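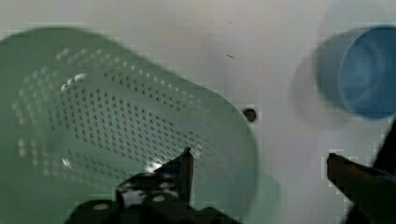
Passoires en plastique : les garder propres longtemps

On la rince, on la secoue et on la range, et au bout de quelques mois on s'étonne que l'eau s'écoule mal ! La passoire est sans doute l'ustensile que je lave le plus souvent et que, pendant des années, j'ai lavé le plus mal. L'amidon des pâtes et du riz sèche dans les petits trous, et l'éponge passe dessus sans rien enlever.

Ma méthode tient en peu de choses. Rincez à l'eau froide dès que les pâtes sont servies – l'eau chaude a tendance à faire coller l'amidon – puis brossez par l'extérieur avec une vieille brosse à dents, en petits ronds, sans oublier le fond.

S'il reste un voile blanchâtre, c'est du calcaire. Versez 100 ml de vinaigre blanc dans une bassine d'eau tiède, laissez tremper une petite demi-heure et rincez bien.

Pour les taches de tomate, mon amie Samah El Ouafi ne jure que par une pâte de bicarbonate étalée au doigt, et j'avoue que je m'y suis mise en novembre avec beaucoup de plaisir.

Faites ensuite sécher la passoire à l'envers, bien à l'air, avant de l'empiler avec les saladiers.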